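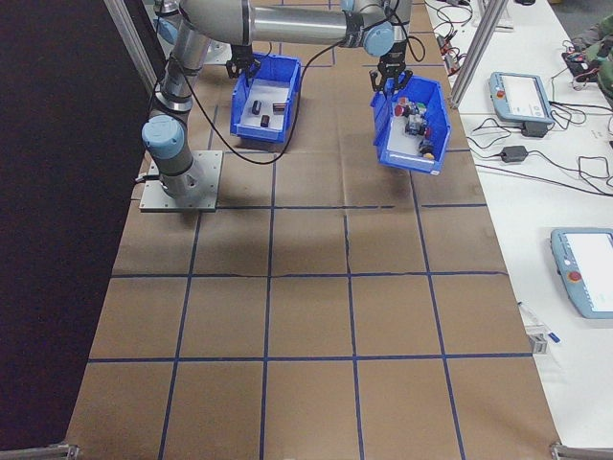
Buenas tardes a todas y a todos, y gracias por quedaros a la última charla, que ya sé que a estas horas el café de la entrada tira mucho. Vengo a hablar de cómo ordenamos las cosas pequeñas, esas que acaban siempre en el fondo de un cajón, y de por qué en el taller de Piswood terminamos haciéndolo sobre una mesa forrada de papel kraft. El papel lleva una cuadrícula de cinta azul, y encima van las cubetas, azules también: en la de la izquierda tres piezas cilíndricas de color marrón oscuro, y en la de la derecha todo lo demás, lo rojo, lo verde, lo gris, mezclado como en el cajón de la cocina de mi madre. (Pausa. Dejar que miren un momento.)

## De dónde venimos

Contar aquí lo del inventario de julio, sin correr. Cuando Teodora Ionescu se puso a repasar las estanterías le salieron 3770 piezas sueltas, y en la lista que teníamos nosotros figuraban 3021. No faltaba nada, al contrario, nos sobraban cosas que ni sabíamos que guardábamos - tapones, ruedecillas, medio juego de bisagras de la época de Sosier. Yo les tengo cariño a esas bisagras, lo confieso, y todavía no me han dejado llevármelas a casa.

Si alguien se ríe, preguntar quién tiene en casa un bote de tornillos heredado. Suelen levantar la mano casi todos.

## La cuadrícula

Explicar despacio, porque en el ensayo me comí la mitad.

- La cinta se pega sobre el papel y el papel sobre la mesa. Cuando se cambia el papel, se cambia la cuadrícula entera.
- Cada casilla es un sitio de paso. Lo que se deja en una casilla tiene que salir de ella antes de cerrar el taller.
- Las cubetas no tienen casilla fija. Lo intentamos y duró hasta el lunes.
- Con las tiras largas conviene ser dos, uno que sujeta el rollo y otro que va alisando.

Aquí cabe la anécdota de Cledwyn Watkins, si voy bien de tiempo. Cledwyn quería medirlo todo con regla, casilla por casilla, y yo soy más de poner la cinta a ojo y seguir adelante. Estuvimos una mañana entera discutiéndolo, muy educadamente, con el rollo en la mano los dos, y al final él hizo un lado y yo el otro. Quien venga de visita que adivine cuál es cuál - yo no pienso decirlo desde un escenario.

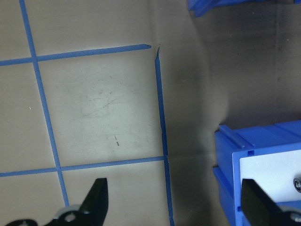

Y es que la cinta pide mantenimiento, aunque parezca una tontería. La repasamos al empezar la semana, con calma y con un trapo seco, y si un extremo se levanta se corta y se pone un trozo nuevo. Probamos también la de Petkov, que era más ancha y a mí me gustaba, pero dejaba pegamento y Teodora la retiró sin consultar a nadie. Hizo bien, creo.

## Lo que nos cuesta

Dar las cifras una sola vez y no volver sobre ellas. Entre cubetas, papel y cinta gastamos 300 euros el primer año. La propuesta que nos había hecho Indasis, con armario de cajones y etiquetas impresas, pasaba de 3915 euros - más de 3915, en realidad, que el transporte iba aparte. Era un armario precioso y lo digo con toda la pena del mundo.

(Beber agua.)

## Lo revuelto

A esta parte le quiero dar su tiempo, que es la que más me preguntan luego en el pasillo. Siempre va a haber una cubeta de cosas revueltas. Nosotros la vaciamos sobre el papel, vamos agrupando por forma y dejamos el color para el final, y lo que no encaja en ningún grupo vuelve a la cubeta hasta la siguiente ronda. Hay una arandela que lleva así desde que abrimos.

Recordar lo de las manos: se clasifica mejor de pie, y mejor de dos en dos, charlando de otra cosa.

Si queda tiempo, abrir preguntas. Si preguntan por la marca del papel, decir que compramos el que haya. Dejar el rollo de cinta encima de la mesa de la entrada, por si alguien quiere llevarse un trozo para probar en casa, y dar las gracias a Teodora, que estará en la segunda fila.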